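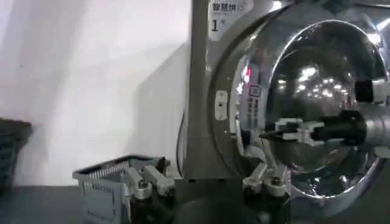 3.2 Recruitment and the twelve-week walking and strength program

We recruited through the member lists of three neighborhood gyms in the Dondgate area, and we are still grateful to the front desk staff who put up with our clipboards for most of the spring. In all, 1324 members received the invitation letter, which explained in everyday words what we hoped to learn: whether people who had let their gym visits slide would come back more often if they were offered small group sessions with a trainer they already knew by sight. The letter did not mention weight or body shape anywhere. Earlier readers of our draft felt, and we came to agree with them, that such words tend to frighten off exactly the people we most wanted to meet.

Members could join if they had visited fewer than four times in the past two months and had no medical reason to avoid moderate exercise. We had planned on a larger sample, but the screening call took longer than expected (people like to talk about their knees, and we like to listen), and we closed enrollment in July with 32 participants. Each of them filled in the Kaczmarczyk Exercise Confidence Scale at the first meeting and again at the end. The scale has 12 items, each scored from one to five, and most people finished it over a cup of coffee.

Participants were placed in groups of four, arranged by the time of day they preferred. The early groups met at 6:30 in the morning and the late ones at 7:00 in the evening. Every session opened with a gentle warm-up and moved on to resistance work with bands and light dumbbells, and then to a brisk walk, outdoors when the weather allowed. Trainers were free to change the order if a group seemed tired or restless. We did ask them to write down any change in the session log, and they were very good about this, apart from a stretch in the fourth week when two logs went missing and had to be put together again from memory.

Attendance was taken from the door system at each gym, which runs on the Nikura check-in software, and was compared with the trainers' own logs. Where the two disagreed we went with the trainer – the door readers do not always notice a second person coming in behind the first. Heart rate during the walks was recorded with Prirkix chest straps, handed out at the start of the session and collected afterward.

Figure 3. Front-loading dryer with a round glass door, number 1.

3.3 Comfort and practical barriers

Alongside the numbers we wanted to hear, in people's own words, what made it easier or harder to come in. At the end of the program we held a short conversation with everyone who was willing, using a loose list of topics: travel, child care, the crowd at busy hours, the showers and changing rooms, the cost of membership, and how people felt about being seen exercising. The conversations were recorded with permission and typed up in full, and two of us then read each one separately before sitting down together to compare our notes. We disagreed most often about remarks that touched on cost, where it was hard to tell a real obstacle from a polite excuse. Such remarks were marked as unclear and are reported separately in Section 4.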